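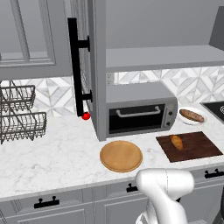 **Lepik Street Bread Circle – Minutes of the Summer Meeting**

Friday, July 17, 2026, at Yuk-lan Tsai's place

In the chair: Yuk-lan Tsai
Minutes: Po-yen Choi
Attending: 15 members, with two apologies received

**1. Welcome**

Yuk-lan welcomed everyone and thanked them for coming out on such a sticky evening, when most sensible people would be sitting on a porch with their feet in a bucket. She was especially glad to see the two new members who signed up at the library table, and asked them to please speak up whenever we slip into talking about hydration and bulk proofing as though the whole world did. One of them asked what a levain was straight away, and the answer took up a good part of the first ten minutes, with at least three people explaining it at once.

**2. Minutes of the last meeting**

The February minutes were read and accepted with one correction. The rye loaf that was praised under item 5 was Denise's and not Marjorie's. Po-yen apologized to both of them, and Marjorie said she had rather enjoyed the compliments while they lasted.

**3. Shared flour order**

Most of the evening went on this, as it usually does. The mill at Trasero has changed its delivery days and would now like a standing order, with payment when the flour arrives. Yuk-lan had spoken with them on the phone and found them very pleasant. They can still do the strong white and the whole wheat in big sacks, but the spelt will only come in small bags from now on, and those work out more expensive.

There was a long and friendly talk about whether we need the spelt at all. Those who use it feel strongly about it. Carl said that his spelt pancakes are the only breakfast his grandson will eat without bargaining, and it was felt that this should count for something. In the end it was agreed to keep the spelt on the list, with the people who want it paying the difference themselves.

Agreed: a standing order for 40 pounds of strong white and whole wheat together each month, split however people ask for it on the sheet. Yuk-lan will place the order. Please put your name on the sheet by the weekend before, and please write clearly – last time Po-yen read a 1 as a 7 and a household of one ended up with a great deal of whole wheat.

**4. The Flameo oven**

The club's old Flameo deck oven, which lives in the church hall kitchen, is still running hot on the left side. Members have been getting by with turning their pans halfway through, but Anita reported that her dinner rolls went from pale to much too dark in the time it took her to find a dish towel. The repair shop has looked at it and thinks the thermostat should be replaced. They will do the work while the hall is closed for floor polishing.

In the meantime a note will be taped to the door asking people to leave the left side for things that don't mind a bit of color. Anita offered to write it, and she was asked to keep it polite.

**5. Beginner mornings**

Po-yen reported on the spring beginner mornings, which went very well and were a real pleasure to help with. People liked starting with a plain soft roll, which forgives nearly everything, and leaving the longer loaves until they had some feel for the dough. Several asked for a session on shaping alone, with plenty of dough to practice on and no pressure to bake any of it. We thought this a lovely idea and will try it in the fall.

Po-yen also asked for spare bench scrapers. If you have one sitting in a drawer, please bring it along. A scraper with a name on the handle has a much better chance of finding its way home.

**6. Rallura Fair**

We have been offered a table at the Rallura Fair again, in the same spot beside the honey people. Everybody agreed that was a good place to be, as visitors tend to buy the honey and then look for something to put it on. Denise will organize the baking list. She would like a mix of small rolls, a few long crusty loaves and something sweet, and she would like to hear from you early, and not (she was quite firm on this point) on the evening before.

Prices were discussed and left as they were. Carl suggested samples with butter. This was warmly received, though it was pointed out that somebody will have to keep the butter cool, and Carl has kindly said he will bring his ice chest.

**7. Any other business**

- Marjorie has starter to give away. Bring a clean jar with a loose lid.
- The blue mixing bowl left behind in February is still at Yuk-lan's. She would like her shelf back.
- A book swap was suggested for the next meeting, and everyone was in favor.

**8. Next meeting**

To be held at the church hall, if the oven is back in working order, and otherwise at Marjorie's. Po-yen will send word either way.

The meeting closed at nine, and tea and plum cake followed.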